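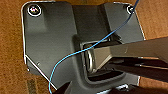
According to one reader of the previous edition, the chapter on event periods came too late in the guide, and by the time she reached it the election was over and her orders were already filled. The chapter is now moved forward. Please read it before you connect a live account.

## 4. Setting up an event period

An event period is a range of days in which Zaltent handles your portfolio with different limits than usual. Most users create one for a national election, a budget speech or a central bank decision. The program doesn't predict the result of such an event. It only applies the limits which you enter.

You need:

- Zaltent Desktop with a Standard or Full license
- a connected account at Trutard or at Lambrakis
- the four-digit trading code of this account (not your login password)

Users of the Burasmont data feed should first finish section 3.

### 4.1 Create the period

1. Open **Portfolio > Calendar** and click **New period**.
2. Type a name. The name appears on your statements, so please choose one that you will still understand in December.
3. Enter the first day and the last day. Both days are included in the period.
4. Under **Market**, select the exchange where the event matters. If your holdings are on more than one exchange, create a separate period for each of them.
5. Click **Save as draft**.

The period now has a gray label in the calendar. A draft has no effect on orders.

**Note:** The calendar uses the time zone of the exchange and not the time zone of your computer. When votes are counted during the night, the reaction of the market can fall on the next calendar day. Let the period end at least one trading day after the result is expected.

In some countries the result on election night is not the final one. Parties can negotiate for weeks before a government is formed, and the currency may move more in these weeks than on the night itself. For this situation, use the option **Open end**. Zaltent will then ask you every Friday whether the period should continue. If you don't answer, it continues.

### 4.2 Enter the limits

1. Double-click the draft and go to the tab **Limits**.
2. In **Maximum single order**, enter the largest amount you would allow for one order. The default value is 1000 in the currency of your account.
3. In **Maximum per day**, enter the sum for all orders of one day. The default value is 4000.
4. In **Cash reserve**, enter the amount which must stay in the account. This field is empty at first, and an empty field means no reserve.
5. Decide whether sell orders should be limited too. The box **Apply to sales** is not checked by default.
6. Click **Check**. The program compares your limits with the orders that are already waiting.

If a waiting order is larger than the limit, it is shown in a list with three buttons: **Keep**, **Reduce** and **Cancel**. You must choose one for every order in the list before you can go on.

**Caution:** **Reduce** sends a new order to the broker and withdraws the old one. Your place in the order queue is lost. At Lambrakis a second order fee can also be charged; look at the price list of your contract.

**Caution:** Standing orders for savings plans are not checked. They are carried out by the broker directly, and Zaltent cannot see them until the day after. To pause a savings plan you have to log in at the broker.

### 4.3 Set the alerts

1. Go to the tab **Alerts**.
2. Choose **Index**, **Currency** or **Single holding**.
3. Enter the change in percent which should cause an alert. Values under 0.5 are accepted, but in the hours after an election they will produce a very large number of messages.
4. Select how you want to receive the alert: on screen, by e-mail or both.
5. Click **Send test**. The test message has the subject line "Zaltent test 88".

If the test message doesn't arrive in a few minutes, look in your spam folder, then check the address under **Settings > Contact**.

**Note:** With the free Burasmont feed the prices are delayed by 15 minutes. The alert is delayed by the same time.

### 4.4 Activate the period

1. Return to the calendar and right-click the draft.
2. Select **Activate**.
3. Enter your trading code.
4. Wait for the confirmation. The label changes from gray to green.

If you see **Error 1388**, the broker has refused the new limits. This mostly happens with joint accounts at Trutard, where the second holder has to give permission as well. Ask the second holder to log in and open **Requests**. After the permission is given, repeat steps 1 to 4.

Do not activate two periods for the same exchange on the same days. The program allows it, and it will use the lower limit from each period, but the statement shows only the name of the first one. We know that this is confusing and it will be changed in a later version.

### 4.5 End or extend the period

A period with a fixed last day ends by itself when the exchange closes. Your usual limits are used again from the next opening. Alerts stay active until you remove them in **Alerts > Active**.

To extend a period, drag the right edge of the green label to the new day and enter the trading code again. To end it early, right-click the label and select **End today**. Orders which you canceled in 4.2 do not come back. If you still want them, enter them again by hand, with a new price.

Section 5 explains how to print the statement for the period.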